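About Skimthorpe

Skimthorpe is a small evening school for grown-ups who want to get comfortable with reading and writing, and we've been at it for 20 years now, which still surprises us a little (in the nicest way!). We started with 4 students around a borrowed kitchen table on Bumari Street, and today we have 46, along with two teachers and a kettle that never gets a rest.
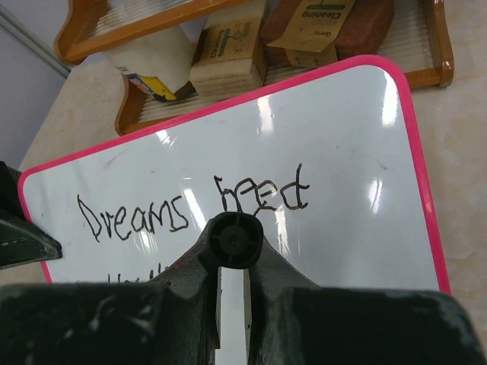

"Dreams" in black marker.

Floor Dekker, who founded the school, has always believed that people learn to write by writing what they mean, so we go easy on the worksheets and start with letters to grandchildren, shopping lists, and now and then a very stern note to a landlord.
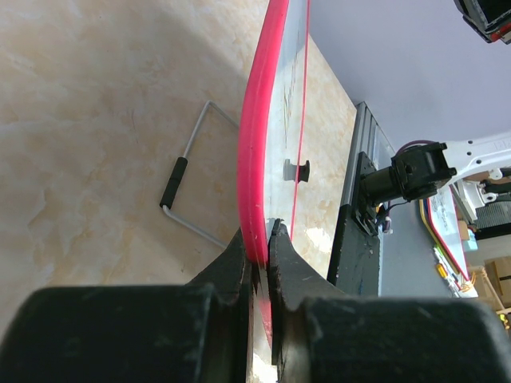 A board with a red rim.

Classes run in the evening in the old Rundo building, and you can join in any month you like, even March, when we're at our fullest. Come as you are, and bring your glasses if you wear them. 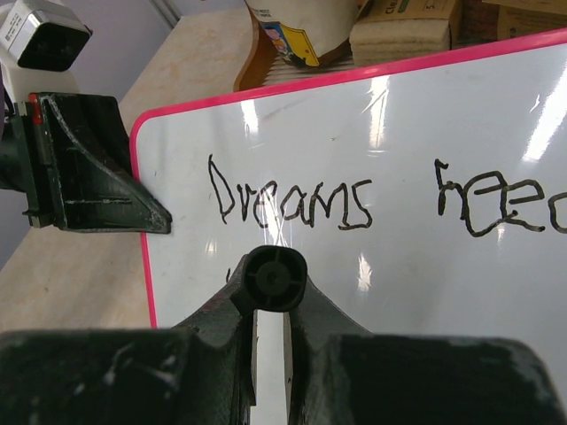
Bratu wrote to us last spring that the first birthday card took a whole evening and three envelopes, and that it's still up on the fridge at home.

We love getting mail like that, and we do write back to every bit of it, though it may take us a week or 2 when classes are full.
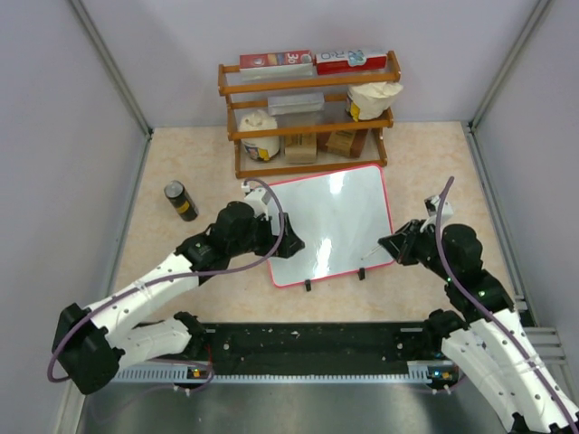 The whiteboard on its mat, with the shelves behind.

If you'd like to visit before signing up, just stop in at 6 p.m. and ask for Floor.

Last updated: March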